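Search this site
Enter keywords

Muscle cramps at night: what our survey of patients showed

By Gheorghița Munteanu
January

Many people with long-term nerve and muscle disease tell their doctor about weakness and about falls. Fewer of them speak about cramps.

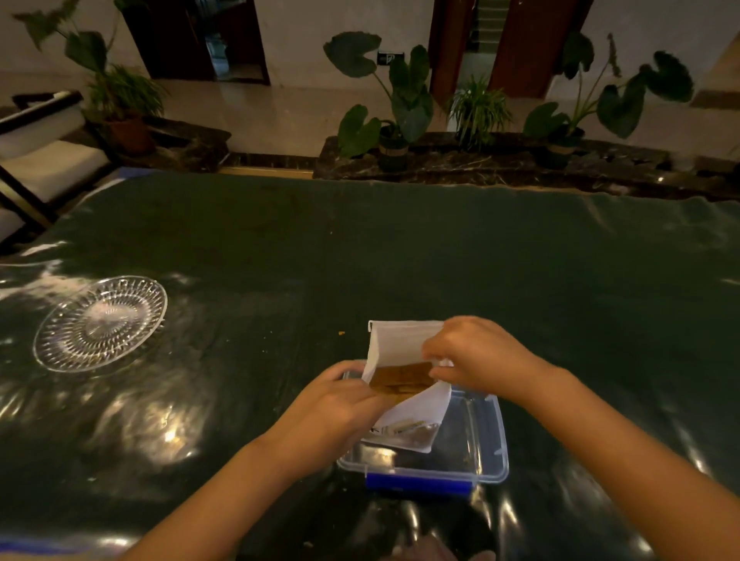
When I started to work with the Besden neuromuscular group, I thought that cramps were a small problem compared with the rest. After I read 171 answers to our winter questionnaire, I have changed my mind.

We sent the questionnaire to 493 members in the region, and the answers came back slowly. Most people wrote that the cramps come after midnight, usually in the calf or in the arch of the foot. A smaller group has them in the hands, and two of the longest letters were about the jaw, a place I had not thought to ask about. One woman wrote that she sleeps in a separate room now so that her husband can rest before his early shift. Another member has cramps when he laughs for a long time, and he asked us if this is known. It is known, and he should mention it at his next visit.

The question with the most comments was number 9, "Have you told your neurologist?" Of those who answered the form, 55 had never told anybody at the clinic. The reasons were different. Some believed that there is no treatment. Some had only a short visit and used it for breathing or for the wheelchair papers. I understand this very well, my own father did the same with his doctor for years.

Dr. Mulugeta Gebremichael read the answers with me, and he asked me to put these points in the newsletter:

Please write down the hour, the muscle and how long the cramp lasted, for at least 2 weeks before your visit. A short note is enough.

Bring the full list of your medicines, also the ones you buy without a prescription. Water pills and some inhalers can make cramps worse, but do not stop any of them by yourself.

Do not take quinine tablets that a friend gives you. They can disturb the heart rhythm, and they need a doctor who knows your case.

Slow stretching before bed helps a part of our members. Nisha Nautiyal, our physical therapist, teaches it in the Marnatska room on the second floor, and she can also show it to the person who helps you at home – this is often more useful, if you cannot reach your own foot. Please call her before you come, the room is small.

Several members asked if magnesium is good. Dr. Gebremichael says that the studies in nerve disease are few and that they did not show a clear benefit. If your kidneys are weak you should ask first.

We will send a second, shorter form in spring to the people who agreed to it. It will have larger letters, as many of you requested, and question 6 will be written again because it was not clear (this was my mistake). Llinos Wynne has the paper copies at the front desk, and she can fill in the form with you by telephone if writing is difficult.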